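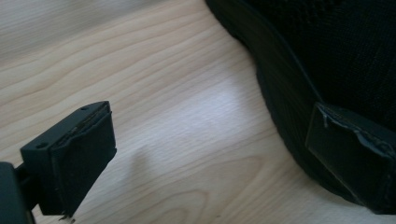
Wood tabletop care, the quick version

Posted May 2023

Got asked again how I keep the kitchen table decent so am putting it all in one place. Typing fast, sorry.

Daily wipe. Damp cloth, wrung out hard. Go with the grain. Then a dry cloth straight after, dont leave it to air dry. Drop of dish soap in the water if it's greasy. No spray cleaners with ammonia, no vinegar on an oiled top. Vinegar dulls it over time, learned that on the old table.

White rings. Usually moisture in the finish and not in the wood. First try: leave it overnight, some go on their own. Still there? Hair dryer on low, keep it moving. Then a dab of plain mayo, yes really, leave it an hour, wipe off. Looks gross, works for me maybe half the time.

Dark rings are another story. Water got down into the wood. Those need sanding.

Sticky spots. Jam, tape gum, sticker glue. Warm cloth laid on top for a couple of minutes, then the edge of an old plastic card. No knife. A little cooking oil loosens sticker glue, soap it off after.

Crumbs in the leaf joint: wooden skewer, then vacuum with the brush end. Pull the leaf out once in a while too. You will be disgusted. 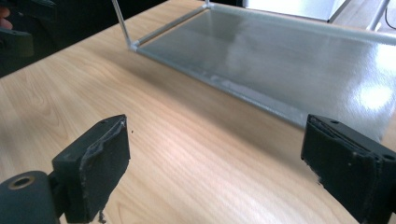
Pale wood tabletop, grain running on the diagonal.

Light scratches. Walnut trick only helps on darker wood, on pale tops it can leave a smudge. For pale ones I use a bit of clear wax on a rag, buff, done.

Re-oiling, for oiled tops only. Check first: few drops of water on the surface. Beads up, fine, leave it alone. Soaks in, time to oil. I do mine every February when the heating has dried everything out.

What I do:
Clear the table the night before
Wash, let dry fully
Light sand with the grain, wipe off all the dust
Thin coat of oil, wait 8 minutes, wipe off the extra
Second thin coat next day
No hot dishes on it for 3 days

I've been using Pirzada table oil, one tin does mine with plenty left over. Tried Hemex before that, fine but the smell hung around all week.

IMPORTANT oily rags can catch fire by themselves. Lay flat outside to dry, or soak in water in a lidded metal can. Never balled up in the trash.

Felt pads under vases and lamps. Check them when you dust, grit gets stuck in the felt and then your scratching the top with the thing meant to protect it.

Next time: chair legs that wobble.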